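July 21, 2018

Up far too early again, so I made tea and sat on the back step with the laptop, going through the last of the feedback on the booking form. We've had 13 replies now from the clinics, and nearly all of them moan about the same thing, the date picker. You pick a day, it shuts, you realise you wanted the week after, and you have to start the whole page over! I've been saying this since December, but fine, now it's in writing.

Tiina Aaltonen rang from Eltau just after nine. She wants the new version to keep whatever people have typed if they go back a step, and I said yes before I'd thought about how. (Typical me.) Spent the rest of the morning drawing little boxes on the backs of envelopes and getting cross with them. The second lot was better -- one long page, no steps at all, with the dates at the top where you can't miss them.
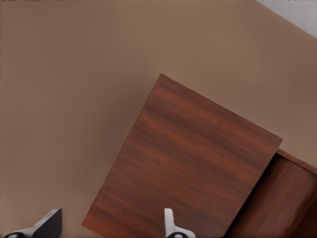

After lunch I moved the envelope version into Dosetti and sent the link round. Two people had a go straight away. One sailed through it, the other got stuck on the phone number box because it won't take spaces, which is my fault and has gone on the list. The list is getting long. There are four things on it that I'd call urgent and a great heap that I wouldn't.

Obradović are still waiting for their export, all 3,552 old bookings, and half of them have the surname in the wrong column. I did a few by hand and gave up. There must be a script for it somewhere in the Ravura folder, I'm sure I wrote one last year, but I called it something daft and can't find it.

Beans on toast for tea. Must ring Tiina back tomorrow about the colours -- she hates the green.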